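Piltaveo Table Felt, Slate Gray
Supplied by the roll or cut to length
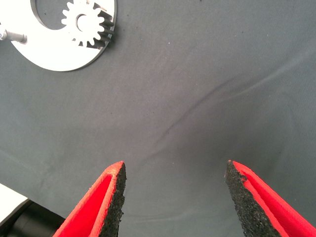
Gray woven fabric laid flat, with a soft crease across it.

Piltaveo Table Felt is a woven cover cloth with a lightly brushed face. It is used on packing benches, sorting tables and display counters where parts or finished goods must not be scratched. The cloth lies under its own weight and does not need to be glued down.

Specifications
Face: woven, brushed one side
Backing: none
Width: 60 in
Cut length: 35 in minimum, then by the inch
Full roll: 100 ft
Colors: slate gray, oat, dark green
Edges: raw, or hemmed to order

Hemming takes up one inch on each hemmed side. Give the finished size when ordering and the cutting room will add the allowance. Hemmed pieces cannot be returned unless they are the wrong size.

Fitting
Unroll the cloth and leave it flat overnight before cutting. Fold lines from shipping will relax, but a hard crease may need a warm iron on the back side with a dry press cloth between. Pull from the center toward the corners. For tables that are moved often, use the Nasdale edge clips, sold separately, one at each corner and one at the middle of each long side.

Cleaning
Brush or vacuum with a soft head. Lint and light dust show more on slate gray than on oat. Spot clean with cool water and mild soap, blotting from the outside of the mark inward. Do not tumble dry. Machine washing will flatten the brushed face and may shrink the cloth along its length.

Ordering
Part number 29-SG, slate gray
Part number 29-OT, oat
Part number 29-DG, dark green

Add H to the part number for hemmed edges. Full rolls ship from the Ernbridge warehouse. Cut lengths ship folded unless a tube is requested at checkout. Color varies slightly between dye lots, so order all pieces for one room together.

See also: Atallah rubber underlay, Nasdale edge clips.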